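Gutis guild officers + map team, monthly catch-up (June) 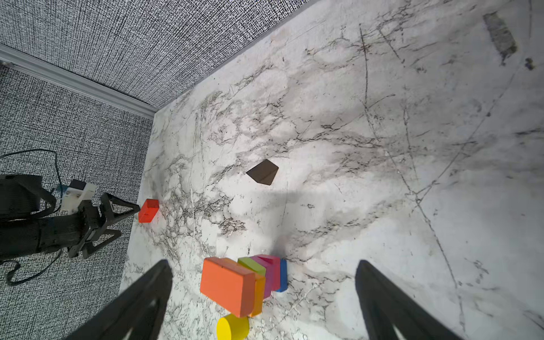

Minutes taken by Lenni Vuorinen | Posted under: Guild Notes

Present: Tomás Moreira (chair), Kanyarat Jaidee, Ville Pesonen, Rattana Phromma from about 14 minutes in, me. Voice chat, started 7:30 pm.

1. Last month's notes
Ok'd. Ville says his raid time was wrong, should be Sunday. Fixed on the site already.

2. Nilex season patch
Patch is out, everybody has it except Rattana (download stuck, joined late). Kanyarat went through the notes for us:
- Harbor vault now needs 1,100 renown to open. Most of our newer people are well short.
- Healers lose the double ward. Tomás not happy. Long talk, no decision, wait till we've run it properly.
- Fast travel in the swamp is back. Good.
- Crafting bench bug still there. If you queue 30 or more potions it eats the herbs. Queue smaller batches till fixed.

3. Swamp map
Kanyarat's map has 109 chests marked. Ville thinks a couple in the north are doubles, the ones by the broken bridge, same chest reached from two sides. Kanyarat will walk it again and take coordinates this time. Rattana asked if the timed chests can get their own color. Yes, but not red, red is bosses.
Map stays members only until the doubles are sorted. Tomás wanted it public now, outvoted.

4. Raid team
Petrenko fight. We keep wiping on the second phase, when the floor drops. Ville's view: people run for the ledge too early and drag the adds with them. Rattana's view: we don't have enough damage and should stop pretending. Both going to send logs to Tomás.
Agreed for next run:
- Ville calls the ledge, no one else talks over it
- Kanyarat swaps to bow
- two tries with the old setup, then we change it
Loot rule stays as is. Brought up again, dropped again. If someone wants it changed write it down and send it before the meeting please.

5. Recruiting
Three asks in the inbox. One is level capped and wants a raid spot right away, told to come along to a normal dungeon night first. Other two are friends and new to the game, Rattana will show them round. Welcome page still says we play on the old server!! Lenni to change.

6. Gustatby crossover event
Gustatby guild want to do a joint boat race again. Everyone up for it, last one was a mess but fun. Need someone to agree rules with them beforehand, esp. the cannons. Tomás volunteerd. No prizes from the guild bank over what we gave last time.

7. Other
Ville can't make the next two weeknights. Voice channel names confusing, Kanyarat to tidy up. Pets in the guild hall, skipped, ran out of time, goes first next month.

To do
Kanyarat: recheck north chests, channel names
Ville + Rattana: logs to Tomás
Tomás: Gustatby rules
Lenni: welcome page, these minuets

Closed 9:05 pm. Next one same time, in July.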